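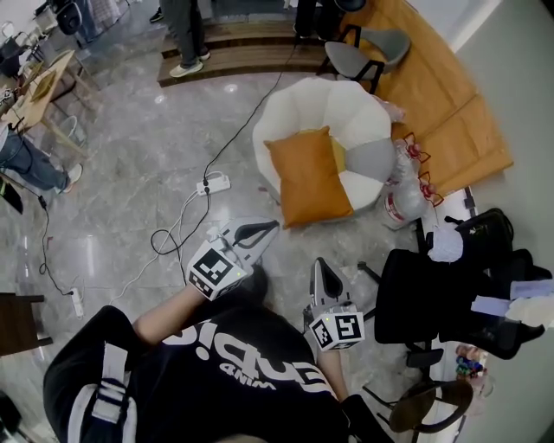 Budget due by five. Kwan-ho Wu had the sheet open since breakfast and the total still came out wrong.

Two grippers, one pair. Jundgate wanted two pairs by November, or no pilot. Sixteen fingers as spares, because Mustelance only sold fingers in packs of 8. Who sells fingers in packs of eight.

"Rent the second pair," said Tam.

"From who?"

"Cunska rents."

"Cunska rents at half the price of buying. For a month."

Tam shrugged. Went back to his noodles.

Kwan-ho cut the spare batteries. Put them back. Cut the travel. Nobody wanted to go to Jundgate's plant anyway, it smelled of glue and the bus took all morning. Still over. He cut his own chair, the good one, the one he'd promised his back since spring.

Close. Closer.

"What's this line," Tam said, leaning over. "Misc."

"Tape. Cables. Things."

"That's a lot of tape."

"We use a lot of tape."

The phone buzzed. Mustelance, teh sales woman, very cheerful. Prices going up at midnight, did he know? He did not know. Could she hold the old one? She could hold it untill six, if he signed for both packs.

He looked at the sheet. Looked at Tam.

Deleted misc. Signed.

"So no tape," said Tam.

"Bring some from home."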